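Desia Sessions: home recordings and lyric sheets
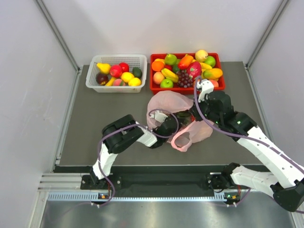

Artificial fruit in a white mesh basket, on a grey mat.

Version 2, 2020-10-04
Maintained by Mirela Bittencourt and Alcides Lopes

What this is

Desia Sessions is a small collection of solo and duo recordings, with the words and chords to each song. The songs are by Mirela Bittencourt, who sings and plays nylon-string guitar. Alcides Lopes plays cavaquinho and, on a few tracks, a borrowed harmonium. There are 20 songs and 60 audio files. Each song has three takes, kept in the order they were played.

We made the collection for people who want to learn the songs, sing them somewhere else, or study how an arrangement changes between one take and the next. It can also be listened to straight through, in which case we suggest the third takes, apart from "Figueiredo", where the first is better.

What is in the folders

audio holds the recordings as 24-bit WAV files. File names give the song number, a short title and the take, for example 07-bernard-take2.wav.

words holds one plain text file per song, in the language it is sung in. Nine of the songs are in Portuguese and the rest are in English. The Portuguese ones have a line-by-line English version underneath. These translations are for sense only and will not scan if you try to sing them.

chords holds chord sheets as text. Capo positions are on the first line. Where the guitar is tuned down, the sheet shows the shapes played and not the sounding pitch.

notes.txt lists tunings, keys, who plays on what, and the known faults for each take.

How it was recorded

Everything was played live in the back room at Werkeo, with two microphones and no headphones. One microphone was on the voice and guitar together, the other on whatever Alcides was playing. There are no overdubs. We trimmed the starts and ends and matched the levels between songs, and did nothing else to the sound. There is no compression and no added reverb — the room has plenty of its own.

The guitar is tuned to A=440 on most songs. On the harmonium songs it is tuned to the harmonium, which is slightly sharp. Bear this in mind if you play along.

Known problems

Song 4, take 1: the harmonium bellows creak all the way through the second verse.

Song 7, "Bernard": the words sung in take 2 differ from the sheet in the last verse. The sheet is correct.

Song 12: take 3 stops before the final chorus. A string went. We have kept it in because the opening is the best of the three.

Song 15: traffic can be heard on all takes, mostly under the introduction.

Song 18: the chord sheet gives a plain D in the bridge. Alcides plays something else there and has not yet written it down.

Changes since version 1

Chord sheets added for songs 13 to 20. Spelling corrected in the Portuguese texts. Take numbers for "Figueiredo" were the wrong way round and have been fixed. If you downloaded version 1, please replace the whole audio folder, as some file names have changed.

Using the songs

You may copy and share the recordings, and perform the songs in public, as long as you credit Mirela Bittencourt as writer. Please name Alcides Lopes too if you use his cavaquinho parts. Ask us first if you want to put a recording in a film, an advert or anything else that is sold. New translations are welcome and we will add good ones to the words folder with your name on them.

Please do not cut up the voice recordings to make new vocals. Sampling the instruments is fine.

Corrections

Send corrections to either of us with the song number and take. For chord sheets, please say which bar you mean, counting from the first sung word. We plan one more update in October, mainly for song 18 and a cleaner copy of the tunings list.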